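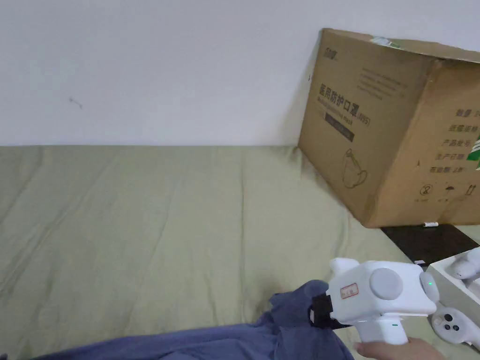

The bed in August, green sheet on, box leaning on the wall.

I have now been lied to by four sets of sheets. The packages said 1,000, 800, 1,200 and, in one case, just "luxury count," which I suppose is whatever number you were hoping for. All four pilled within a year. One went see-through in a patch the size of a dinner plate. So before buying a fifth set I decided to find out what thread count is supposed to mean, and I came away thinking most of it is marketing with a ruler held up next to it.

The basic idea is fine. You take a square inch of fabric, count the threads going one way, count the threads going the other way, and add them up. A cheap motel sheet might land somewhere under 200. A decent plain cotton one can be 250 or 300. After that it gets hard to fit more in, since thread takes up room. A square inch is a square inch.

The big numbers come from counting plies. Some yarn is made by twisting two or three or four thin strands together. A company that wants a big number counts every strand as a thread, so a 300 sheet made with four-ply yarn goes on the shelf as a 1,200. It's often a worse sheet than the 300, heavier and hotter, and the thin strands tend to be made of short fibers that work loose in the wash. Those loose fibers are your pills.

I tried asking. The set before this one was from Dulix, and I wrote to their customer service to find out whether the 1,200 on the package meant threads or plies. The answer thanked me for my interest in better sleep. I wrote again. The second answer had a coupon in it. I still have the coupon, if anybody wants 10 percent off a sheet with a hole in it.
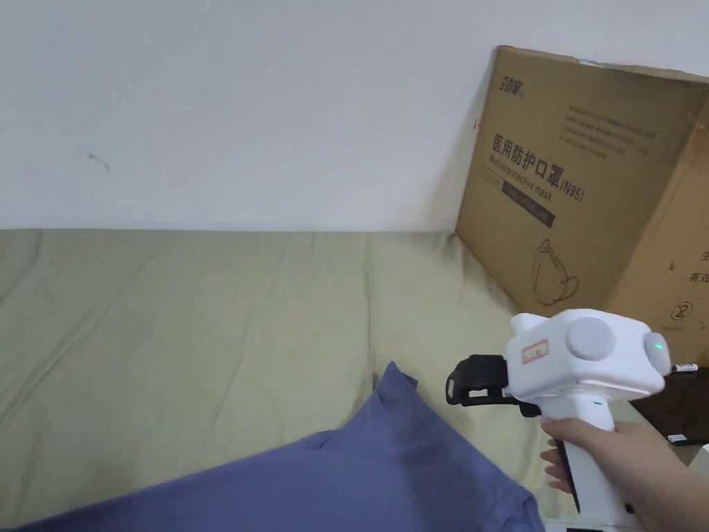 The reviews are no better

My next plan was to ignore the package and trust other customers. The Wuisan sateen set had 2,276 reviews when I looked, nearly all five stars, and I read a lot more of them than I'd like to admit. What struck me was how many were written the day the sheets showed up. "Just put them on the bed, so soft!" Well, sure. Most new sheets are soft. They get coated with a finish at the mill, and it comes out over the first several washes. A review on day one is a review of the finish.

So I sorted for the ones that mentioned a year or more of use, or "update," which is the word to search for. The updates were a different world. Pilling, popped elastic, corners that ride up at 3 a.m., color that faded only on the side by the window. Very few people had gone back and changed their stars.

I don't think most of these people are fakes, by the way. I think they were happy with a new thing and got asked for an opinion at the exact moment they were happiest. The store knows when to send that email.

Cooling, bamboo and other words

"Cooling" is on everything now. As far as I can tell it means thin. A crisp plain weave (percale is the word to look for) lets air through and feels cool for that reason, and a sateen holds more heat. You don't need a special technology name with a little snowflake beside it.

"Bamboo" usually means rayon. The plant gets dissolved with chemicals and turned into fiber, and by then I'm not sure it remembers being bamboo. It can make a nice drapey sheet. I just don't see why it gets a leaf on the package and a 40 percent markup.

"Egyptian cotton" can be wonderful. It can also be a small share of the blend, or a country name with nothing said about fiber length. Long staple is the part that matters - if the listing doesn't say it, I assume short.

"Hotel quality" I won't even discuss. I've stayed in hotels. 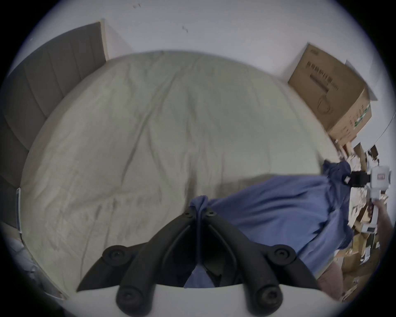
What I ended up doing

I gave myself a limit of $122, picked because it was what the last bad set cost me and I refused to go up. I skipped anything claiming over 400. I skipped anything that wouldn't say single-ply. That knocked out almost everything on the first few pages, including all of Vement's line, which had seven words for "soft" and none for what the yarn was.

The last one standing was a percale from Bolau listed at 386, an oddly specific number that I found reassuring, maybe foolishly. A made-up number would be rounder. Or a clever company knows that people like me think so.

My rules for the next year: warm wash, no fabric softener, low dryer heat, and no opinions before the twentieth wash. I measured the pocket depth too, since "fits up to 16 inches" tends to be a before-shrinkage number. If it pills I'll say so here. I'm keeping the receipt in the kitchen drawer with the Dulix coupon.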